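Booking notes for the Besow valley circuit, for those who asked about dates and transfers. Short thread.

The circuit is run by Wallner. Group size is capped at 18. Below six bookings the departure is merged with the next one, and you get two weeks' notice by email.

The road section starts in Besow and ends in Jirkness. Luggage goes ahead by van and has to be tagged and in the lobby by 7:30. The van does not wait.

Day 4 is the long one. The Senon pass tops out at 2682 meters, and the hut on the far side takes cash only. The descent is roughly five hours with a day pack.

If the pass is closed, the group goes through the lower valley by bus. No refund for that day — the bus and the lunch are covered by the original price. Read the clause before you write to the office.

Flurina Hubmann leads the October departures. Her route sheet differs from the printed one: the monastery visit moves to the morning, before the tour buses come up from Jirkness.
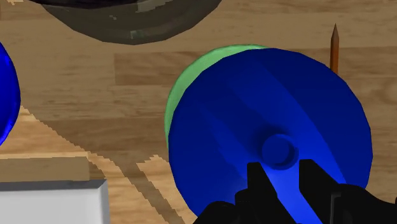
Blue lid, wood planks.

Single supplement is 33 a night in the valley hotels. It does not apply in the hut, where everyone is in the dormitory.

Vegetarian meals have to be requested at booking. The hut orders supplies a week ahead and will not change the list on arrival.

Return train from Jirkness is at 16:10. Seats are not included in the package — reserve your own.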